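Woneo Makers Forum > Indoor growing & small builds > Clear plastic tent on a table, what frame?

Eltside54
Posted 2018-05-08
Want to make a small see-through cover for a table top. Clear sheeting over a thin frame, tent shape. Dish goes inside, lamp or whatever behind it. Main thing is seeing in properly from the front. Anyone done one? What did you use for the bars, and does the sheeting always go wrinkly?

plonar
Yes always wrinkly. Mine was on the roll for months and the creases never came out. Warm room helps a bit. Tape one side, pull, tape the other. Don't do all four corners first, I did and had to peel the lot off.

Oyewole_2209
Disagree about tape. Goes yellow, lifts at the corners, looks awful by July. Double sided on the inside of the bar or little clips. And why a tent? A box is far easier to cut for.

Eltside54
Tent because I've got three bars left over and not enough for a box lol. Also less sheet.

plonar
Tent is fine. Stiffer than a box if the bars are thin, box wants bracing or it leans. Only pain is reflections, the slope catches every light in the room

Oyewole_2209
Well exactly. You said seeing in was the main thing. Sloped front = glare. Upright front, job done.

shedkettle
Depends where the window is suerly? Mine faces away from it and I can see in fine. Turn the table round before you start cutting things up.

Also put something with a bit of colour in while you're testing. I used a yellow saucer. White on white is hopeless for judging how hazy the sheet is.

Eltside54
Good shout on the colour. What about a cable coming out the back, notch in the sheet or under the bottom edge?

plonar
Under the edge. Any notch will tear, ask me how I know

Oyewole_2209
Notch is fine if you put a bit of tape round it first.

plonar
thought tape went yellow

Oyewole_2209
Not at the back where you can't see it.

Eltside54
Right, went with the tent in the end. White frame, clear sheet, pale wood table. Yellow dish in, little toy egg thing on it (think it's an egg, greeny middle, orange bit), cloudy white cone behind with a yellow cable off the top. Sheet is still creased, gave up. Bit of shine on the folds but you can see the dish ok.

shedkettle
That'll do. Get the pic up then. Creases don't bother me if the dish shows up.
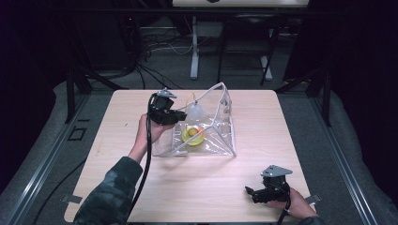 Related threads
Getting creases out of clear sheeting (2 replies)
Clips or tape, which lasts
Cheap thin bar in white, where from?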